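Introduction to Workplace Ergonomics and Control Design
Lecture 6: Controls, Labels and Stops
Instructor: Keisha Dunleavy
Handout revised Thursday, August 8, 2019

Reading before class: Whitfield, chapter 8, up to the section on foot pedals. The rest of the chapter will come back in November when we do vehicles.

1. Where we left off

Last time we covered displays, meaning anything the machine uses to tell the operator something. Today is the other direction. A control is anything the operator uses to tell the machine something. Most errors blamed on "carelessness" in the Clokbridge mill reports were errors of selection: the operator meant to do the right thing and touched the wrong control.

Terms to know: selection error, slip, mistake, mapping, coding, guard, travel, detent.

A slip is a correct intention carried out wrongly. A mistake is a wrong intention carried out correctly. Keep these apart on the exam. Students mix them up every year.

2. Coding

Coding is how one control is made to differ from its neighbors. The usual methods are position, color, shape, size, label and feel. Color is cheap and easy to learn, but it fails in poor light, and it fails for people who have trouble telling red from green. For that reason color should be paired with a second method, most often position or a label.

Red is normally kept for stop or emergency stop. Green is commonly used for start. When two controls share a color, the operator has to fall back on position, and position is weaker when hands are gloved or eyes are somewhere else.

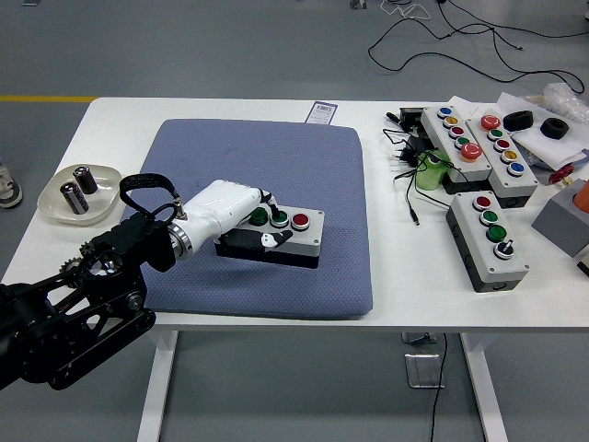
Figure 1. Three push buttons in a row on a gray-and-black control box: two green, one red.

Position coding works best at the ends of a row. The middle of a row is where most selection errors happen, and longer rows are worse. In the Holto packing line exercise (see the worksheet from week 3) the row had six identical buttons, and the two end buttons were almost never confused. Splitting the row into two groups with a gap helped more than new labels did.

3. Spacing and force

Buttons meant for a bare fingertip can sit fairly close together. Buttons meant for gloves or for the palm need more room. Too little force and the control is set off by a sleeve; too much and people start hitting it with tools. Watch for this on site visits -- scratches around a button usually mean something.

4. Mapping

Mapping is the match between the layout of the controls and the layout of what they control. The stove problem is the classic case. Four burners in a square and four knobs in a line have no natural match, so people read the labels or guess.

For the class exercise we timed some 30 trials per layout. Bring your own results. We will pool them on the board and compare with the Zevudano data set, which has 155 trials and used a different starting hand position, so expect the times to be a little off.

5. Stops

An emergency stop should be reachable from the normal working position, should stay in once pressed, and should need a separate action to reset. Resetting the stop must not restart the machine by itself. An ordinary stop button is a different thing, and a panel may have both.

Homework

Pick one appliance at home with at least three controls. Draw the panel to scale, name the coding methods used, and suggest one change. Two pages at most, drawing included.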